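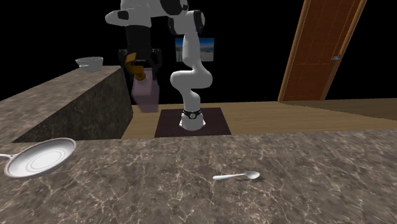 Erlinda Cabanatuan wrote that a kitchen counter is the one piece of furniture in a house that everyone leans on, and that its height matters more than what it is made of. Later writers on the subject have mostly agreed with her on the height and argued about the material.

A countertop is a flat horizontal work surface, usually fixed on top of base cabinets, found in kitchens, bathrooms, workrooms and shops. In British usage it is often called a worktop. The word "counter" comes from the table on which a merchant counted money, and it was used for shop fittings long before it was used for kitchens.

History

Before fitted kitchens, most food was prepared on a free-standing table. Sinks, stoves and cupboards stood apart, each at its own height. Continuous counters spread in the first half of the twentieth century, when builders began to install cabinets in standard sizes. A single slab or sheet laid across several cabinets hid the joints between them and was easier to wipe down.

In the town of Sevalbridge the change came late. Danilo Fajardo's survey of older houses there found that many kept the work table in the middle of the room after the cabinets had been put in, and that the table was used for baking while the new counter held dishes. The Calimlim workshop supplied most of the stone in the town, first as doorsteps and hearths and later as counters. Its early slabs were sold by weight, a practice that ended when the shop moved to sawn material of even thickness.

Materials

Natural stone used for countertops includes granite, marble, soapstone, slate and some limestones. Granite is hard and resists scratches. Marble is softer and is marked by lemon juice, vinegar and other acids, which leave dull spots known as etching. Soapstone does not react with acid but scratches easily, and the scratches can be sanded out by hand. Trade names are unreliable. Stones sold as marble are sometimes limestone, and a great many different rocks are sold as granite.

Engineered stone is made of crushed mineral bound with resin. It needs no sealing but can be damaged by hot pans. Cutting it gives off fine silica dust, which is a serious danger to the lungs, and shops that handle it need wet saws and good extraction.

Wood is warm to the touch and can be refinished. Laminate is light and cheap, though water entering at a seam will swell the board underneath. Stainless steel is standard in restaurant kitchens. Tile was popular for much of the twentieth century and has the drawback of grout lines, which stain.

Installation

Stone is measured after the cabinets are set and leveled. A template is taken, the slab is cut, and openings for the sink and stove are made in the shop where possible. The narrow strips in front of and behind a sink are the weakest part of the slab and the likeliest to crack during carrying. Aatos Leinonen's handbook advises carrying slabs on edge, with 2 people at each end for long pieces.

Seams are filled with tinted adhesive. On veined or clouded stone the fitter tries to place the seam where the pattern is busy.

Care

Most stone can be cleaned with mild dish soap and water. Porous kinds are sealed from time to time, and a few drops of water left on the surface will show whether sealing is due: if the stone darkens, it is absorbing. Oil stains are drawn out with a paste of baking soda and water, covered and left overnight.

See also: Backsplash; Cabinetry; Hearthstone; Kitchen table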